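Sorting Bricks by Color: Frequently Asked Questions

Clunda Toy Library, Stotalden branch

These are the questions we get most often at the desk about the large-brick sets and how we ask for them to be put away. If yours isn't covered, write to Brian Obura at the branch.

How are the bricks sorted?

By color, one color to a compartment. Red goes on the left, blue in the middle and yellow on the right. Size and shape don't matter.
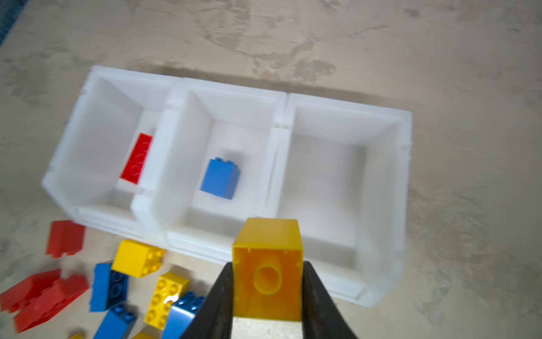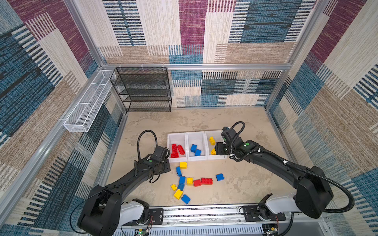

Do I have to use the same order at home?

No. Any order is fine while you have the set. Please go back to red, blue, yellow before you return it, so that it matches the label on the lid.

What is in a set?

A standard set has 40 bricks in red, yellow and blue, plus the sorting bins. The small set has 22 bricks. The number is on the card in the bag. Neither set includes base plates, which are borrowed separately.

What are the bins like?

They are white plastic and open at the top. You can see the color of the bricks from above without picking anything up, and young children find this easier than reading labels.

My child puts the bricks in any bin. Should I correct it?

You don't have to. Many children under three just like dropping things into a container. If you want to help, put one brick in each compartment first and hand over the rest one at a time. Start with two colors and add the third later.

Do the bricks need to be stacked or lined up in the bins?

No. Upright, sideways or leaning on the wall of the bin are all fine. Stacked bricks take longer to count at the desk, so please pull them apart.

How do I wash them?

Warm water and a little dish soap. Turn each brick hollow side down on a towel and leave it overnight, because water stays inside. Do not put the bins in the dishwasher. Two came back warped in December and had to be replaced.

What if a brick is missing?

Tell us when you return the set. We keep spares in all three colors and there is no charge for the first two. After that the charge is listed on your borrowing card. If the brick turns up later, drop it in the box by the door.

Can I add bricks of my own?

Please don't. Other makes are often a slightly different size and get stuck.

How long can I keep a set?

Three weeks, with one renewal if nobody is waiting. Renew by phone or at the desk before 7 in the evening on the day it is due.

Is there a larger set for schools and playgroups?

Yes. The Mfaume set is kept for groups and has to be booked. It holds 1,254 bricks in several crates, so bring a car. It is sorted by the same three colors. Groups that only want the bins can borrow those without bricks.

Can I pick up a set from the Musimitz branch?

Small sets only. Standard sets and the Mfaume set are collected from and returned to Stotalden.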